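30 June 2018

In at eight, before the others. Made coffee, restarted the left arm controller because it had hung overnight, and zeroed both leaders. Station 2 was free, so I took it for the whole day and wrote my name on the sheet.

The job this week is tubs. Ludberg want the arms to move round tubs on and off a shelf, and we are to give them 500 good demonstrations before the end of July. We have been at it three days. I do the driving in the mornings and Brijesh Uniyal takes over after lunch, so that one person's habits don't get into all of it. He drives faster than I do. I come in slower and straighter. Tapio says the mix is useful and that we should both stop trying to copy each other.

First hour was bad. I kept closing the gripper too early and pushing the tub instead of picking it up. The depth is hard to judge when you are looking at the arm from the other side of the room. I moved my stool so I could see the rim of the lid against the shelf board, and after that it went better. I also turned down the scaling on the right leader. A big move of my hand now gives a small move at the gripper, and my wrist hurts less by noon.

Things I want to remember from the morning:

- Come down from above. From the side the gripper meets the tub before it has opened enough.
- Stop for a moment before closing. The pause ends up in the recording but Tapio does not mind it.
- Lift a little, wait, then travel. When I lift and travel in one move the tub swings. 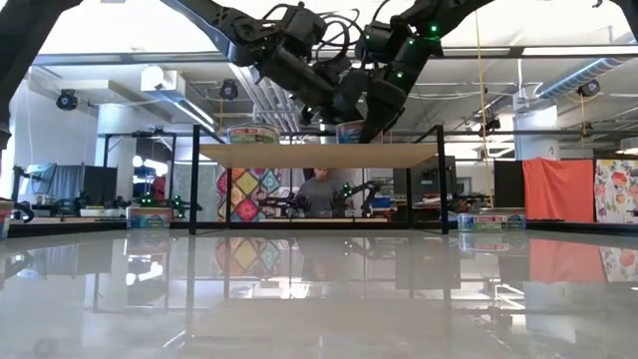
Afternoon

Brijesh drove and I sat at the screen marking the runs good or bad. We had a disagreement over what counts as bad. He had one where the tub touched the board, tipped, and settled back upright. He wanted to keep it, saying the robot ought to see a recovery. I wanted it out. We asked Tapio Sjöberg, who said to keep it but tag it, and that we should make some recoveries on purpose next week. That is a fair answer. I added a tag called "recovery" and went back through yesterday's rejects to see whether any of them belonged there. A few did.

At three the right arm stopped with a joint fault. Brijesh had reached too far out and run it into the limit. Cleared it, sent the arm home, lost two runs. The Kiani grippers came through fine. I do think the rubber on the right one is wearing on the inside edge, and I have put it on the list to order from Vener along with spare screws.

Then we tried the thing I had been asking for, which was to lead the arm by hand for the last part of the move. You put it in float, take hold above the wrist and walk the tub down to where you want it. It is much easier to teach a gentle set-down this way. The trouble is that your own arm is in all the camera views, and the model would learn from that too. Brijesh suggested we record the path by hand and then play it back with nobody near it, and keep only the playback. It worked on the third try. It takes twice as long per run, so we will use it only for the set-down.

We finished the day with 18 runs short of what I had planned. Copied everything to the Okel drive and checked that the files opened. One had no sound, but we don't use the sound.

Tomorrow: order the rubber, ask Tapio for a date on the recovery runs, bring a cushion for the stool. Start with the left arm, as most of today was on the right.

Contact | © 2018 | Back to top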